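Makero Releases Version 12 of Picture Puzzle Game Gultero, With Rewritten Hint System and Offline Level Packs

GRAJALES, 9th February. Makero today released version 12 of Gultero, its picture and word puzzle game for phones and tablets. The update replaces the hint system, changes how typed answers are checked, and allows level packs to be stored on the device and played without a connection. It is a free download for existing players on iPhone, iPad and Android devices. The Kindle build follows in March.

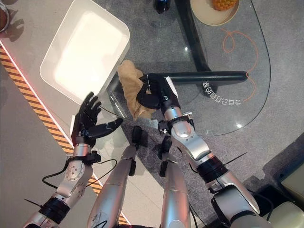 Efraín Villanueva

Gultero shows the player a partial or altered picture and a row of blank letter tiles. The player fills in the tiles from a bank of letters or, with the keyboard setting switched on, types the answer directly. Levels are grouped into packs by subject. Version 12 adds a pack of household objects, a pack of tools and machine parts, and a pack of food close-ups. All packs released for earlier versions remain available and keep their numbering, so existing answer lists and walkthroughs still match the levels they refer to.

Hint system

In previous versions a hint revealed one letter, chosen at random from those still missing. The cost in coins was fixed. Players reported that the random choice often exposed a letter of little use, such as the second half of a double letter, and that two or three such hints in a row could use up the coins earned in an entire pack.

Version 12 has three hint types. Reveal shows a letter at a position the player selects. Clear removes letters from the bank that are not part of the answer. Widen enlarges the visible area of the picture by one step. Each type has its own price, shown on the button before it is pressed, and a hint that would have no effect cannot be bought. Clear, for example, is grayed out once the bank contains only letters belonging to the answer. Widen is unavailable on levels where the full picture is already shown.

The price of a hint now depends on the grade of the level. Grades run from easy to expert and are stored with the level data, which allows Makero to correct a grade without issuing a new version of the app. A regraded level does not change the score of a player who has already solved it.

Coins held before the update carry over at the same value. Unused hint tokens from the spring event are converted to Reveal hints the first time version 12 is opened. The conversion runs once and cannot be repeated by reinstalling.

"The old hint code was written when the game had a single pack and was patched for every event after that," said Yurani Sánchez, lead programmer at Makero. "We took it out completely. The new module has no knowledge of events or packs. It receives a level, a grade and a balance, and it returns a price and a result."

Answer checking

Answers typed with the keyboard are now normalized before they are compared. Accents, hyphens, apostrophes and spaces are ignored, and a leading article is dropped. Regional spellings are accepted where both forms fit the level. Each level can also carry alternate answers. A level whose main answer is "flashlight" accepts "torch" in keyboard mode, although the tile row still shows the length of the main answer.

Near misses are handled separately. If the typed answer differs from an accepted one by a single letter, the game displays "Close" and does not deduct from the streak. This check is switched off for answers of four letters or fewer, where a one-letter difference usually produces another word.

The tile mode is unchanged except for one correction. On some tablets in landscape orientation, the last tile of a long answer could not be reached by tapping. Tiles now wrap to a second row when the answer is longer than the screen allows.

Level pictures and grading

Crops in the new packs were graded with a revised test procedure. Busisiwe Kruger, who manages level content, asked testers to name the object at each Widen step and recorded the step at which the correct answer first appeared. A level solved at the first step by most testers is graded easy. One that needs the full picture is graded expert, and one that is not solved even then is withdrawn or given a new picture. 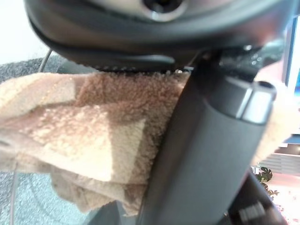 Grading also takes into account which features survive the crop. Outline is the strongest cue in Makero's tests, followed by color, then surface texture. Crops that remove the outline are moved up one grade unless a second cue is strong enough to replace it. A finely toothed edge pressed down onto fabric gives the player texture and very little else, and would start at hard. A round fitting with a bright silver rim and a black center gives shape and contrast, but it suits so many objects that testers tend to scatter across several guesses, and the grade stays where it is. Blur is treated as a separate setting and is applied by the game at display time, so the stored picture is always sharp and a single file can serve more than one level.

Offline packs

Any pack can be downloaded from the pack menu by holding the pack title and choosing Save to Device. The download includes pictures, accepted answers, grades and hint prices. Progress made offline is written to a local log and merged the next time the game connects. If the same level was solved on two devices, the result with fewer hints is kept.

The answer data in a saved pack is encrypted. Players who found answers by opening the cache folder in earlier versions will find that this no longer works. Makero has no objection to published answer lists or to sites that host them, and the company will continue to send level numbering to walkthrough authors who request it before a pack goes live.

A saved pack can be deleted from the same menu. Deleting it does not affect progress. Packs that have not been opened for 29 days are flagged in the storage screen but are never removed automatically.

Picture files were recompressed for this release with Wiletent, the asset tool Makero uses in all of its games. Wiletent stores the full picture and the crop coordinates in one package, which removed the duplicate files that earlier versions needed for each step. Players with limited storage should update over Wi-Fi, since the first launch rebuilds the picture cache. The game can be closed during the rebuild and will continue where it stopped.

Other changes in version 12

The daily puzzle now changes at midnight local time. It previously changed at midnight at the server, which caused streaks to break for players in some time zones. Streaks lost in this way since the start of the year have been restored.

The sound and vibration settings are now separate.

The timer in Rush mode is set to 15 seconds per level for all grades. The bonus for unused seconds is paid at the end of the round.

VoiceOver and TalkBack now read the letter bank in the order in which it is displayed. Puzzle pictures are announced by pack and level number only.

An option to left-align the hint buttons has been added under Display.

Fixed: the share card showed the solved answer when sent before the level was finished.

Fixed: the coin balance could briefly show a negative value after a refund.

Fixed: returning from a phone call in Rush mode restarted the round.

Availability

Version 12 is available now in the iPhone, iPad and Android stores. Players with automatic updates enabled will receive it as it reaches their region. Android 9 or later is required. Devices that do not meet the requirement can continue to use the previous version, which will receive the daily puzzle but no new packs.

Gultero is free to play with optional coin purchases. Coin prices have not changed. Advertising is shown between levels and can be removed with a one-time purchase, which is recognized on every device signed in to the same store account.

Rigoberto Cuadros, product manager for Gultero, said the next update will concentrate on the level editor. "Players have been able to submit pictures by form for a long time, and sorting those by hand is slow," Cuadros said. "The editor will apply the same crop rules we use internally, so a submission arrives with its steps already defined." The editor has no release date.

About Makero

Makero develops puzzle and trivia games for mobile devices. The company is based in Grajales.

Press contact: Consuelo Sánchez, Makero, Grajales. Screenshots, the app icon and a list of level numbers for the new packs are available on request. Requests for full answer lists should state the name of the site and the packs covered.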